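Biveck library to lend refurbished computers starting in July

February 4, 2023
Local News

Residents of Biveck who don't have a computer at home will be able to borrow one from the public library starting in July, under a plan the town council approved this week.

The council voted to spend $2000 on parts and software for the first year. The computers themselves are coming from donations. The library has taken in 105 machines since it began asking for them in the fall, most of them desktops from offices that were replacing their equipment.

Library director Chiharu Furukawa told the council that requests for computer time have gone up every year since the branch on Tsuji Street reopened. The branch has 19 public computers, and sessions are limited to an hour when people are waiting.

"An hour is enough to check your email," Furukawa said. "If you're filling out a long application or taking a class, you spend the hour and then you get back in line. We have people who do that three times in an afternoon."

Under the plan, any adult with a library card in good standing can borrow a desktop computer, monitor, keyboard and mouse for six months. The loan can be renewed once if there is no waiting list. Borrowers will sign an agreement and will not pay a deposit. Families with children in school will go first, followed by adults enrolled in a job training program.

A survey mailed with the October water bills drew 965 replies. Of those who answered, one in eight said there was no working computer in the home. Several wrote that they did everything on a phone, including homework and tax forms.

Councilman Rafail Dimitriou voted for the plan but asked what would happen when a computer broke. Furukawa said borrowers would bring it back to the library and take home another one. The library will not charge for normal wear. It will charge up to $40 for a machine that is lost or badly damaged.

Dimitriou also asked about internet service, which the plan does not cover. The library has a small number of wireless hotspots to lend, and all of them were checked out as of the meeting. Furukawa said she has applied for a state grant to buy more and expects an answer before summer.

Two residents spoke during the public comment period. Sadao Furukawa, who is not related to the director, said he was in favor of the program but wanted the library to offer classes along with it. Riku Kaneko said the town should also take used laptops, which are easier to carry home on the bus. The library accepts laptops but has received very few.

Repairs and testing are being done in the lower level of the former Sernar building, which the town owns. Masaru Morikawa, who runs the library's technology department, said each donated computer is opened and checked before anything is installed on it. Hard drives are erased or removed first. Machines that can't be repaired are kept for parts, and what is left goes to the county recycling center in Pliva.

Morikawa said the most common problems are bad power supplies and too little memory. Older machines that can't run a current operating system are set aside, and he expects that a third of the donations will end up in that group.
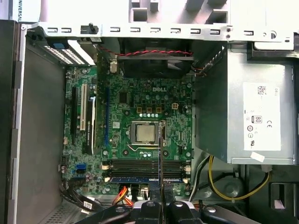

A donated Dell desktop with its case open and the processor exposed.

Each computer that passes will be loaded with a web browser, a word processor and a program for video calls. Borrowers can add other software. The library will erase the drive every time a machine is returned, so anything a borrower wants to keep should be saved somewhere else first.

The council did not discuss money beyond the first year. Furukawa said she will return next winter with figures on how many computers were lent, how many came back and what the repairs cost.

Donations are still being accepted at the Tsuji Street branch during regular hours. The library is looking for desktops and laptops less than eight years old, flat-screen monitors, and keyboards and mice in working order. It can't take printers, scanners or tube televisions. Donors can get a receipt at the front desk.

Sign-up for the loans will open in the last week of June, at the branch or by phone. Applicants will need a library card and proof of address.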